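Runville Community Help
Scuffed floor in a deep gray bin, and fabric pouches kept inside it

Kai Kettler
Our office keeps a number of deep rectangular bins on wooden tables, and small articles are placed in them during the day: fabric pouches, pencil cases and similar items. The bins have been in daily service for a long time. The floors are covered with pale scratches and smudges, and on one bin the panel set at a slant inside has begun to flake along its lower edge. I would like advice on three matters. First, can the scratches be reduced, or should they be left as they are? Second, is it acceptable to continue placing fabric articles next to an edge that is flaking? Third, what should be put under a bin of this kind to protect the tabletop? We have 145 pouches in circulation and would prefer not to replace them. The bins were obtained through Murnach before my appointment, and no care instructions were handed over to me.

Flumier Storage Desk
Thank you for your inquiry. Please treat smudges and scratches as separate matters.

Smudges will generally respond to warm water, a small amount of dish soap and a soft cloth. Empty the bin fully, wipe from the back wall toward the front, and go over the floor a second time with a cloth dampened in clean water. Dry the corners by hand. Scouring powder and steel wool should be avoided on any surface whose finish you cannot identify.

Scratches are a question of appearance in most cases. Run a dry cotton cloth over the floor of the bin. If it passes without catching, no further work is required. If it catches, mark the spot with tape and inspect it under good light. A raised burr on bare metal may be smoothed with 500 grit paper and finished with 600, using light pressure and working along the direction of the scratch. The same treatment must not be applied to painted or coated surfaces, as it will enlarge the damaged area.

With regard to the flaking edge, we recommend that fabric articles be kept away from it until it has been repaired. Loose chips will lodge in a woven surface and can be difficult to remove from zippers and seams. Remove whatever comes away easily with a plastic scraper, vacuum the bin, and cover the edge with a strip of cloth tape as a temporary measure. Kindly replace the tape when its corners begin to lift.

Heydari
We use felt under ours. Cut it a little smaller than the base or it picks up crumbs. No trouble with the table so far.

Kai Kettler
Thank you to both respondents. I have passed the cleaning instructions to the Sunday staff. The felt will be ordered this week. May I also ask whether the pouches themselves should be washed or only wiped? 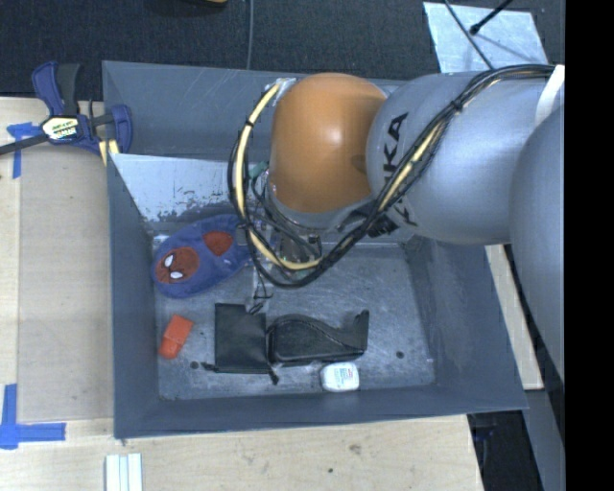
Storage and Organizing / Bins, Totes and Pouches (311)

Flumier Storage Desk
In reply to the additional inquiry: please follow the sewn-in label where one is present. Where it is missing, wipe the pouch with a damp cloth and allow it to dry open at room temperature. Particular care is advised with articles in two strong colors, such as a blue fabric pouch with red patches. Test the red portion first by pressing a damp white cloth against it for one minute. Should any color transfer, do not soak the article.

A pouch stored at the end of a bin, directly under a worn edge, should be shaken out before it is wiped. Grit on the floor of the bin will also mark fabric that is dragged across it, so articles are best lifted out by hand and set down on the tabletop.

Inquiries concerning replacement panels should be posted under Repairs and Parts. Please state the inside length of the bin and whether the panel is fixed or removable.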